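My aunt left me the flat on Irness Street, and with it every plastic bag she had ever carried home. I mean every one! They were behind the oven, under the sink, stuffed inside other bags. I gave myself Sunday and a pot of coffee, put the bucket down near the fridge and got going.

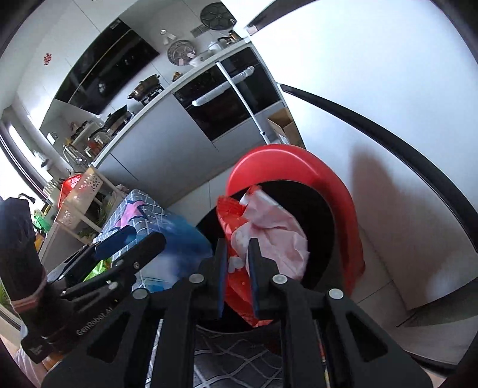
The Cindik bags were the ones that slowed me down. That shop closed when I was 17, and she used to send me there for rye bread – always with a list, always with the exact change. One bag still had a list in it. Rye, matches, something sweet for the girl.

I sat on the floor a good while with that one. Then I folded it small, put it in my coat pocket and went back to the oven, where I found 45 more.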